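Section 4: Working Next to the Duner Arm

Your Duner will sort the table. You will sort the Duner. Most shifts at Lellden now run this way.

1. Clear your sleeves and mugs from the table, then press Start.

2. Let the arm finish its grip before you reach in. It has no manners and will not wait for yours.

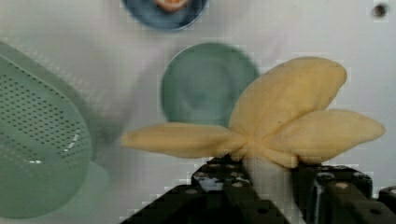 Soft items take longer than hard ones, and coaching from the sidelines does not help. Fengying Meng has tried.

3. Log each stop on the Qin sheet, including the embarrassing ones.

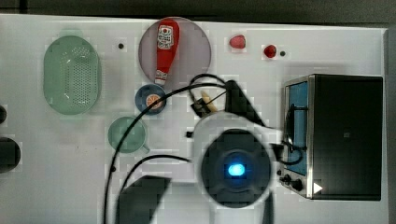

Does the arm replace the table crew? The crew keeps its seats - the job is now watching, resetting and signing things.

4. At 2,000 cycles, call Baoshan Cheng for service.

CAUTION: Do not stretch this to 3,000. He will know.

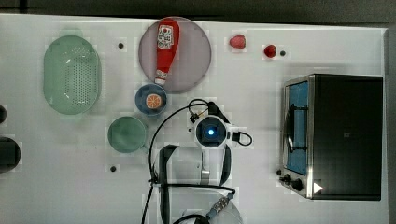
4.1 Shift Handover

Tell the next person what you reset.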